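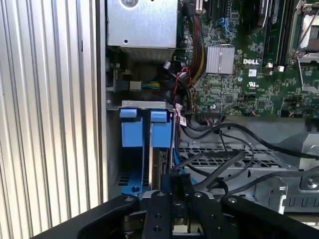
The gripper reaching into an opened Dell machine at the Thursday demonstration.

Dear Folasade,

Thank you again for the Fison grant, and for being so patient while I got this written up! The open day is behind us now, and I wanted you to hear how it went while it is still fresh in my mind.

We had 136 visitors through the Okafor building, a good many of them from the repair trade, and quite a few stayed well past lunch. The Tromberg people brought 28 apprentices on a coach, and they asked the best questions of the day (mostly on cables, and how an arm is supposed to find its way past them to the cards and connectors behind). I'm afraid our answers ran long, and the second demonstration started late as a result.

Spending on the day came to $2,598, which covers the hall, the coach and the lunches. The invoice from Zekano for the safety screens hasn't arrived and will go in the next report.

We had 2 stoppages in the morning, both cleared before ten thirty. Visitors at the back had trouble seeing, so I would like to put a larger screen in the December budget, if you are agreeable. The apprentices have asked to come back, and I have told them yes.

With warm thanks from all of us,
Vignesh Kandasamy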